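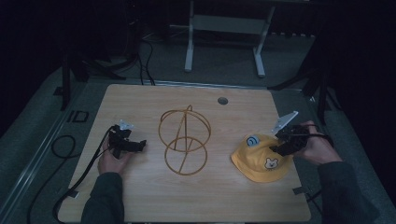

Bench 2, cap and wire shaper. Hand grippers, both sides, cap still on the table.

April, 4:10 pm

Hats today. I had hoped to be finished with hats by now, but the chore list says "put cap on shaper, both sizes" and the chore list was written by me, so there is no one to complain to.

For whoever reads this later: the chore is the last step of washing a baseball-type cap at home. Cap comes out of the wash limp, you push it down over the wire shaper, the crown dries round. A person does it in the time it takes to say so. I put it on the list in the winter as an easy one, between "fold dish towel" and "hang mug on hook." It has since moved to the page headed HARD, where it sits next to the fitted sheet.

Setup notes. Grippers in the hands, no arm on the bench for this part. Table height unchanged. Yellow kid's cap with the bear on it, because the adult caps are at Vokthorpe until they get round to sending the box back. The kid's cap is worse in every way I can think of: smaller opening, softer crown, and a patch up high that a fingertip likes to catch on. I've decided to call this a feature. If it works on the bear it will work on anything.

Did 54 tries by hand before stopping for the day. Counting rule as agreed: a try is good if the cap ends up seated on the shaper all the way round, brim level, and the shaper hasn't left its spot by more than a hand's width. Under that rule I got 31 good ones, with my own eyes and my own wrists driving. I mention this for the benefit of anyone who thinks the policy should be at 80 percent by summer. The policy will be learning from me.

What goes wrong, in order of how much it annoyed me:

Shaper walks. It weighs nothing. Touch it with the cap and it slides off across the wood like it has somewhere to be. With bare hands you pin it with the heel of your palm and never notice you did. The gripper has no palm. I tried holding the top arch with the left and bringing the cap down with the right, which keeps the shaper still but then the left jaws are inside the hat. Getting them out again is a chore of its own and should maybe have its own line on the list.

One-sided opening. Two hands open a cap by pulling on both edges. If the left is busy with the wire, the right has to hold one edge and the other edge droops shut. Best luck so far was hooking the far edge over the lower ring first, then pulling the brim side down and toward me, the way you'd get a pillowcase started. Good on 9 of the first 10, then less good, and I don't know what changed. Possibly my patience.

Brim. Grabbing by the brim feels right and is wrong. The brim is stiff and the crown is not, so the brim arrives exactly where you put it and the rest of the hat goes wherever it wants. Grab the cloth at the side seam, one finger in, one out.

Cable. The left one runs off the edge of the table and tugs a little whenever I reach across. I knew about this last week. I knew about it the week before too. There is a loop of slack on the carpet doing no good to anyone.

5:25 pm

Re-read the page from Mahasneh that came with their grippers estimate. They say cloth items are "largely solved." I would like to meet the cloth. Their number was 100 percent on a flat towel, starting flat, same towel. Fine. My grandmother's ironing board could do that.

Being fair for a moment: two years ago I wrote in this same notebook that a machine would not load a dishwasher in my working life, and the Trindico arm across the hall has been loading one since the fall. Slowly, and it puts the bowls in like it's mad at them, but they come out clean. So I'm not betting against the hat. I'm only saying the hat is further off than the dishwasher, and anybody who asks should be told why. A dishwasher rack stays put and a plate has one shape. Here both halves of the job move, and one of them changes shape when you look at it.

Also worth writing down, since it came up at lunch again: would anyone want this? Probably not as a hat machine. I don't own a shaper and I've lived a full life. But "stretch floppy thing over springy thing" is also the pillow, the duvet, the trash bag in the bin, the cover on the shop vac filter and the sleeve on the paint roller. The Prameck people asked about exactly the trash bag. If the hat moves, I think the bag moves with it.

Running total of demonstrations for the whole soft-goods set now 774, counting today's good ones and leaving out the rest. There's an argument for keeping some of the bad ones, especially where I recover halfway. I let the shaper slide, chased it, and still got the cap on, and that's more like real life than the clean ones. I've tagged those "ugly but ok" for the time being. Somebody please come up with a proper label before it ends up in a paper.

To do, tomorrow or near it:

Re-route left cable. I mean it.

Try a square of shelf liner under the shaper. It's cheating, though people put things on rubber mats all the time and no one calls them out on it. Log mat and no-mat tries separately.

Start the cap upside down for half of them. Every try today began crown up, and a cap out of a laundry pile is under no duty to do that.

Email Vokthorpe about the box. Third time.

Put tape on the inside of the gripper fingers, the seam slips out when I pull hard.

Someone check whether the right gripper is closing all the way. It felt soft toward the end, but so did I.

6:05 pm

One more go before shutting down, timed: 38 seconds with grippers. Same cap, bare hands: 3 seconds, including setting down my coffee.

Lights off, chargers on, hat left on shaper.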